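Tables, and the small things left on them
Speaker notes – Monday session, the slot right after lunch

Opening. Wait for the coffee cups to settle. Say name, say Duduvell, skip the company history. If Remedios Urquijo is in the front row, thank her for lending me her office to criticize.

Start with the number. Last spring we cleared out the Emville workroom and I kept a list, because I am that kind of person. 3369 items. Of those, 470 were small round metal or plastic things that no one in the building could name. Pause here. People laugh, then they think of their own kitchen drawer.

First point: flat surfaces attract. A table with one thing on it is an invitation. By four in the afternoon the one thing has company. Tell the stapler story, short version. (The long version ran eleven minutes in August and Emiliano Montoya left to move his car.)

Second point: the open shelf under a desk. Sold as storage, used as a place where objects go to be forgotten at knee height. Ask for a show of hands – who knows what is on theirs right now? Don't wait too long. It gets sad.

Third point: the mystery part. You find a disc on the table, it could be a washer, it could be a cap off something. You don't throw it out, in case the something falls over next week. So it moves to the windowsill, then to a mug, and then you need the mug.

Next slide. Let it sit while I drink some water.

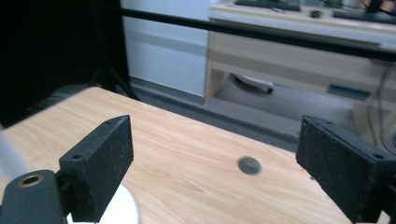

How long should you keep a part you can't identify?
Around 60 days, in one labeled jar, and then it goes. If the chair is still standing, the chair didn't need it.

Move on to the jar method. One jar per room, lid on, date on masking tape. Mention that Jodotar tried 3 jars per room and ended up with a shelf of jars, and then a meeting about the shelf.

If short on time, drop the cable section. They've all heard someone talk about cables.

Close with the homework: one table, cleared tonight, photo to me by breakfast. Last time I got two photos, and one was of a dog. Questions, then hand the clicker to Emiliano.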